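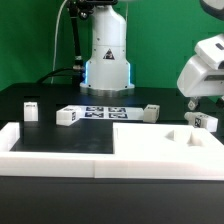

Cellule d'assemblage Skosholm, caméra fixe : les deux bras, la feuille de quatre marqueurs et le plateau blanc.

Ticket 455 – Décalage de pose entre la perception et le planificateur
Projet : Grena
Composant : estimation de pose par marqueurs, module de recalage
Priorité : 2
État : correctif en validation

Objet de la demande
L'équipe d'intégration Larkbridge signale que la pose des blocs marqués, exprimée dans le repère du plateau, présente un écart constant par rapport à la position attendue par le planificateur. L'écart apparaît dès le premier cycle suivant un redémarrage du service de perception. Il ne se manifeste pas lorsque le service reste actif entre deux séries.

Environnement
Les marqueurs apposés sur les blocs et ceux de la feuille de référence sont traités par le même détecteur. La transformation entre la caméra et la feuille est calculée au démarrage, puis publiée comme transformation statique. Le repère du plateau en est déduit au moyen d'un fichier de configuration.

Constatations
L'examen des journaux montre que le nœud de recalage publie sa transformation avant d'avoir reçu les paramètres intrinsèques de la caméra. Il utilise alors les valeurs par défaut du paquet. Le message d'avertissement correspondant existe, mais il est émis au niveau « debug » et n'est pas conservé dans les journaux d'exploitation.
L'écart relevé au cours de l'essai de reproduction est de 3 mm dans le plan de la table. L'orientation n'est pas affectée de manière mesurable.

Analyse
L'hypothèse initiale, formulée par le support Van der Linden, portait sur la calibration main-œil. Elle a été écartée : la relance du seul nœud de recalage, sans modification de la calibration, rétablit des poses correctes. 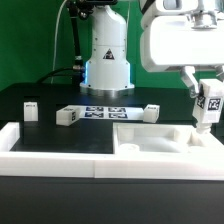

La phase d'approche demeure la plus sensible. Le planificateur y reçoit la pose cible une seule fois, au début du mouvement, et ne la met pas à jour pendant la descente. Toute erreur de recalage se reporte donc intégralement sur la position du bloc tenu par la pince au-dessus du plateau.

Actions réalisées
Le nœud de recalage attend désormais un message de paramètres valide avant toute publication. Passé un délai de 65 secondes, il s'arrête avec un code d'erreur explicite.
L'avertissement a été relevé au niveau « error ».
Le planificateur refuse une transformation dont l'horodatage est antérieur au démarrage de la session – ce contrôle était prévu dans la spécification, mais n'avait pas été activé.

Points ouverts
Le comportement en cas de masquage partiel de la feuille par un bras reste à documenter. Le détecteur accepte actuellement un recalage à partir de deux marqueurs, seuil jugé insuffisant par l'équipe de perception. Une demande distincte sera ouverte à ce sujet.

Suite à donner
Il est demandé à Larkbridge de déployer le correctif sur la cellule, de procéder à trois redémarrages complets et de joindre au présent ticket les journaux correspondants. Dans l'attente de ces éléments, le ticket est maintenu ouvert.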